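4.2 Small sensors and low-light detail

We were delighted by how well the cheaper compact cameras held up. Across 2,906 test shots, the Mosen body kept fine texture readable at settings where we had expected only smear, and its files stayed small enough to fit 2,000 of them on one card! 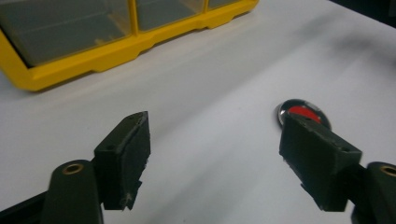
Figure 3. Close range, white tabletop.

Interpolated resolution is a different story, and a fun one. The Lonance firmware enlarges each file before saving it, so pixel counts rise while real detail stays put. Dark parts against a bright surface make a demanding subject, and Figure 3 has both, along with the scuffed edges of the left finger and a small brass ring set into dark plastic. Marks of that size are what we asked our 29 raters to look for in each pair of prints. Agarwal and Kobzar scored the replies separately and agreed on nearly all of them.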